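Wurkent animation open day, Gustmont
Sunday, February 16, 2020

I went to the open day of Wurkent, the small studio which makes the science fiction series Bruredell. The train to Gustmont takes 40 minutes and the entrance was free, but you had to book before.

First they showed us the storyboards for episode six, where the hunter Kao loses her ship. All 824 drawings were pinned along the corridor in the right order, so you walk through the episode with your feet. I liked very much the pencil notes in the margins.
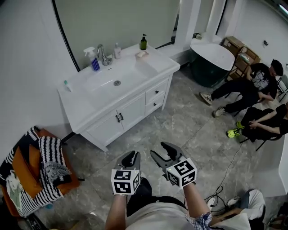

According to one visitor, the old episodes had better monsters, and the computer ones move too smoothly. A woman from the studio answered that the creature in episode six is again drawn by hand, and only its shadow is made by computer. He did not look convinced. I think he should wait for April, when it comes out.

After the lunch we saw 20 minutes without the final sound. The fight on the ice moon is already very strong, even with the voices missing. Posters were sold at the exit, and I bought the one with Kao and her broken helmet.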